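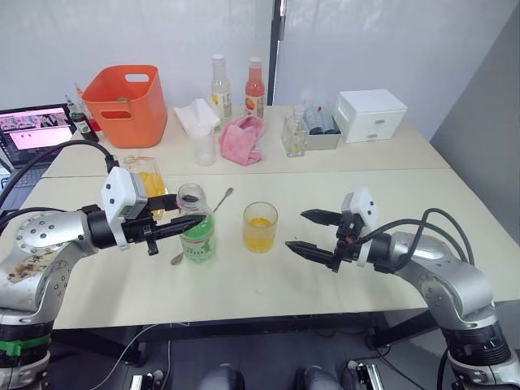

On 1 October 2022 another subscriber wrote:

I think people on this list are being too hard on the Prestari package. Two arms, grippers, cameras, the table frame and the Lerkodwood software, all on one lease at 1,499 a month. Try getting that from parts. We had the demo at our place in September and the thing was handling drinking glasses and bottles within the afternoon. For a small beverage counter or a tasting room that is most of the job. Lorente does the install, and you get remote support. I don't see what else you could want at that price. Has anyone got a reason other than "it's new"?

(end of quoted message)

Well, I have a few. I sat through the same demo at the Skollwood showroom and I have the quote on my desk, so let me go through it.

First, the price. 1,499 a month is the lease only. Install is a one-time 1,202, payable before Lorente puts anything on a truck. The brochure does say this, in the small type on the back page, and the salesman did say it when I asked. He did not say it before I asked. The term is 24 months and there is no buyout figure in the quote, so at the end of two years you own nothing unless you work something out with them then.

Second, "handling drinking glasses and bottles." I would like us to be careful with that phrase. Getting two fingers around the upper part of a glass bottle is a start, and I'll give them credit because clear glass is a pain for cameras. But a counter job is pick up, open, pour the right amount, put down, wipe, and then do it again with the next glass standing two inches from where the last one was. What I saw was one part of that at a time, with an operator at the laptop between parts. When I asked for the whole run without the operator I was told the "full routine" was still being tuned. Fair enough, but then don't sell it to me as finished.

Third, the table. In Skollwood they had bottles with orange and green drinks, a basket at the back, a spoon, tissue, a pink cloth and so on. That is a better demo than the bare table and one red block that most of these outfits show you, and I said so at the time. Still, it was their table, their bottles and their lighting. I asked to bring six of our own bottles on a second visit. Still waiting for a date.

On training, Lerkodwood says you teach a new task by guiding it through recordings. The sheet says 173 recordings for the drink routine. Nowhere does it say how long each one took, how many got thrown out, or who is supposed to sit there and do it when you change your menu. If that is one of my people, it's a wage, and it should go in the sum next to the lease.

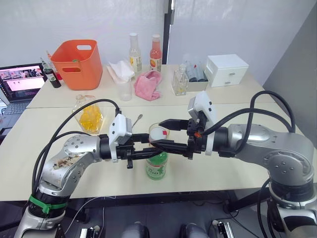 Are replacement gripper fingers part of the lease?

They are billed separately, at 219 a set, and the service sheet treats them as a wear item. It doesn't give an expected life. I asked Lorente for one and got "depends on use" by return mail, so I can't tell you if that is one set a year or one a month.

Now the part with two arms working over the same bottle. The sales pitch makes a lot of this, and I can see the appeal — one gripper brings a small cup in over the bottle while the other comes up close beside it. It looks clever. It is also where I'd expect trouble, with both grippers that near each other and glass in the middle. Ask what happens if the arms touch. My answer was "they stop." Ask what happens to the cup when they stop. I didn't get an answer to that one.

Also look at the arms themselves if you go. The left one has brown scuffs on its metal casing. Could be nothing, could be a unit that gets moved around a lot, but I'd want in writing whether the lease gets you a new machine or one that has already been around the block. My quote just says "Prestari unit, two arm."

Cleaning is my last one. Anything near drinks gets sticky, and those black cables loop over the top of both arms. I could find no wipe-down instructions in the manual, and nothing at all about using it near food. If your inspector is like mine that ends the conversation right there.

So, to the question of what else I could want at that price:

A buyout figure.
A full run, start to finish, on my bottles, hands off the laptop.
A finger life in hours or in picks.
A line about food areas in the manual.

I'm not saying it's junk. The arms looked solid and the Lorente people were polite with me, which I can't say of the last lot. But for now I would not sign, and if you already did, please post your first month's numbers including the bad days. Dropped glasses too.

If anyone has got a different quote out of them, especially on the install charge, send it to the list and not just to me. I'd like to know if 1,202 is a fixed price or what they thought I would pay.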